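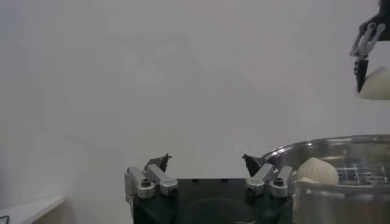
FOR IMMEDIATE RELEASE

Uvico Opens Shared Kitchen in Jundedham for Small Food Makers and Community Meals

JUNDEDHAM – Uvico, the nonprofit housing and neighborhood services organization, announced Thursday the opening of the Stubbs Street Kitchen, a shared cooking space for small food businesses, faith groups and neighborhood meal programs. The kitchen is on the ground floor of the former Stubbs hardware building and will be open seven days a week, beginning at 6 a.m.

The kitchen has been planned for cooking in quantity. Members will have the use of large stainless steel stockpots, sheet pans, strainers and steamer inserts, all kept on site and included in the hourly rate. Groups that have been preparing meals in home kitchens will no longer need to buy or carry their own heavy cookware.

"A pot large enough to feed a full dining hall is expensive, and it is hard to store in an apartment," Uvico said in a statement. "Many of the groups that applied to us already had the recipes and the customers. They asked us for burners, sinks and somewhere to put things away."

Thirteen businesses and meal programs have signed agreements for the first season. They include two soup makers, a tamale business, a bakery that supplies local coffee counters and the Jundedham senior lunch program, which served 3,487 meals last year from a borrowed church kitchen. The lunch program will cook at Stubbs Street on weekday mornings and deliver to its present dining site.
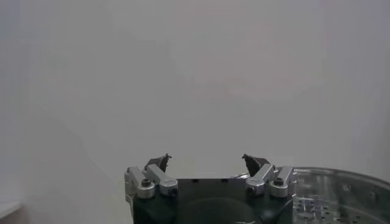
All shared cookware must be washed, dried and returned to its place at the end of each booking. Perforated and slotted pieces are to be scrubbed on both sides and left to air dry. Uvico staff will check equipment between bookings, and damaged items will be replaced from a fund built into the membership fee.

Work on the space was carried out by Holow, a Jundedham contractor, and included new plumbing, ventilation and pale, washable wall finishes. A total of 136 households and businesses gave to the project during the spring appeal. The building's upper floors will remain in use as offices.

Uvico expects the kitchen to produce 3,000 meals a month once all bookings are in place. Evening hours are still available, as are two early weekend periods. Applicants must hold a current food handler certificate and proof of insurance. Meal programs that do not charge their guests may apply for a reduced rate.

An open house for neighbors will be held in November. Application forms and the full schedule of rates may be picked up at the Uvico front desk during office hours.

About Uvico

Uvico provides affordable housing, job training and food programs to residents of Jundedham and nearby towns.

Media contact: Uvico Communications Office, Jundedham

###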